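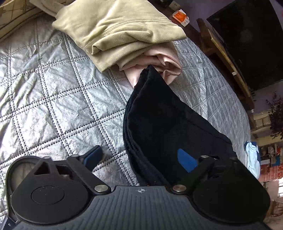

A black piece and a pale pink piece on the gray bedspread.

By Ailsa Galbraith

Adjoa Agyeman folds laundry on a bed. She has a table that would do the job, and a dryer with a flat top, but the clothes go on the bed, all of them, in one pile.

"If it's on the bed I have to finish it," she said. "I can't go to sleep on top of it. I tried that once, in my twenties, and I woke up with a zipper printed on my arm."

Agyeman spent nine years in the laundry at a guest house in Wulledside before she moved to Lamont. She now goes into people's homes two mornings a week and helps them with clothes: sorting, folding, deciding where things go. Most of her clients have plenty of storage. What they have trouble with is the stretch between the dryer and the drawer.

We talked over most of a morning in February. I asked her first what she does with a pile once it's on the bed.

"I pull out the big soft things," she said. "Sweatshirts, fleece, bathrobes if there are any. They take up most of the pile and they're quick. Once those are gone you can see what you've got."

Thick clothes are also the ones people fold badly, in her view. They try to make them small. A heavy sweatshirt folded four or five times turns into a ball and comes open in the drawer. She folds the sleeves in, brings the bottom up to the collar, and then folds it once more if the drawer is shallow. She smooths it with the flat of her hand after each fold and pushes the air out toward the open side.

"Hoods I leave up and flat, on top of the back," she said. "Some people tuck them inside. Then you get a lump, and everything you stack on it slides off."

She doesn't sort by color at this stage. Color matters before the wash, she said, and after that it only slows you down. She sorts by where things are going to be put away, so each small stack on the bed stands for a drawer or a shelf. A client named Robel Yilma keeps his gym clothes in a box by the back door, and that box gets its own stack even when there are only a couple of things to go in it.

A plain cover makes a difference too. She likes gray. Black clothes show up on it and so do pale ones, and she can find a dark sock without turning on the ceiling light. On a patterned quilt she loses things. At one house in Asilport she spent ten minutes looking for a child's undershirt on a bedspread with clouds on it.

I asked about lint. She said quilted covers hold more of it than smooth ones, and that black fleece will pick up whatever is there. She shakes the cover out first. If there's a pet in the house she puts down a clean sheet.

Her own place is about 1000 square feet and has one closet worth the name. She has one drawer for socks and underwear, one for shirts, and a shelf for everything thick. When the shelf is full she gives something away. She said this without much feeling – she has handled so many other people's clothes that her own don't interest her a lot.

The part of the job she puts off is the small stuff. By the end there is a heap of it in the middle of the bed, mostly dark, and it looks like less work than it is.

"You think you're done," she said. "Then you've got all the little things, and they take as long as the rest did."

With socks, she lays them all out flat before she matches any. Picking up one sock and hunting for its partner means going through the same heap over and over. Laid out, the pairs are easy to see. She puts the two together heel to heel and folds them in half. She doesn't roll them, and she doesn't turn one cuff over the other, which she says ruins the elastic.
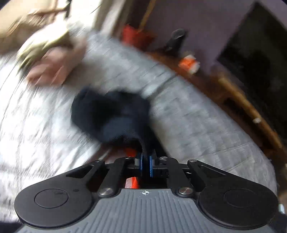
Jerome Policarpio sees it differently, and said so when I called him that afternoon. He has always rolled his socks and turned the cuff over, he told me, and the elastic goes in the heel end of winter whatever you do. Folded pairs come apart in his drawer by the second day. He would rather buy new socks than look for the old ones.

I passed this on to Agyeman. "He must open his drawer pretty hard," she said.

She does give way on one kind of sock. Thick wool ones for boots can be rolled, loosely, because they won't stay folded. Single socks go in a bag on the closet door. She checks the bag each time she does a load, and after a few months she empties it and uses what's inside for dusting.

I asked how long a full load should take. Roughly half an hour for someone who isn't used to it, she said, and less if the phone is in another room. She doesn't time her clients. She does ask them to carry each stack to its drawer before they start anything else, and to put the cover straight when the bed is clear.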